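Packing for a long road trip with hot days and freezing nights?

Posted in Travel Help – Road Trips and Scenic Drives

Urkside

Hello everyone! My sister and I are finally doing our big loop in October, starting and ending in Imonton, 2457 miles in all, with 11 nights in motels and a couple in a tent. We keep reading that it can be 82 in the afternoon and close to freezing once the sun goes down, and the trunk of our little car is not generous. What do you bring, and what do you leave at home? And is a cooler worth the space?
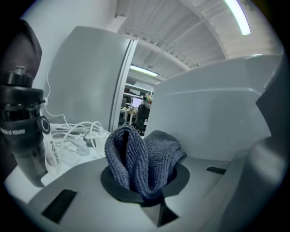 Food and clothes are our two big arguments so far (she wants three coats, I want snacks). I have also been going back and forth on towels, as the campgrounds don't supply any. A thick ribbed terry one in blue-gray is lovely after a shower, but bunched up it takes a lot of room, and I wonder if two thin ones would do. Any advice is welcome, even the bossy kind.

Fodetgate

Layers, layers, layers! One warm coat each is plenty if you have a fleece and a decent wool hat to go with it. We did a similar loop a few years back and I wore the same fleece every single evening. Wear your bulkiest shoes in the car, and put everything else in soft bags – they squash into corners where a suitcase won't. Thin towels are fine, by the way, and you can hang them over the back seat in the morning.

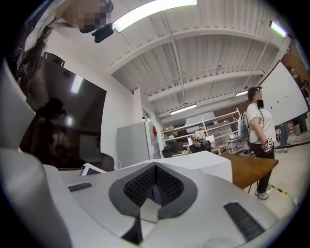 White and light gray housing with a ribbed black grip strip on each side.

Oh, and fill the gas tank whenever it drops to half. The stretches between towns are longer than they look on the map, and the little stations may close by supper time.

Lundgren

Yes to the cooler. I've used plain foam ones for years and they weigh next to nothing, though the lids do get scuffed and they squeak something awful on a washboard road. Freeze a few water bottles the night before you leave and you can drink them as they melt. Our whole food bill one year was 609 dollars for two people, and that included pie. 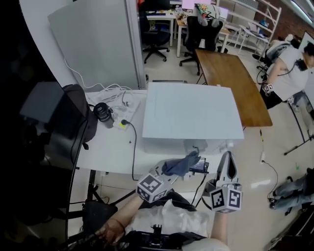
White foam box on the table, with a dark blue-gray cloth in front.

I'd put it behind the passenger seat so you can get at lunch without unpacking the trunk. And do book the Sunday night motel early – have a wonderful time, both of you!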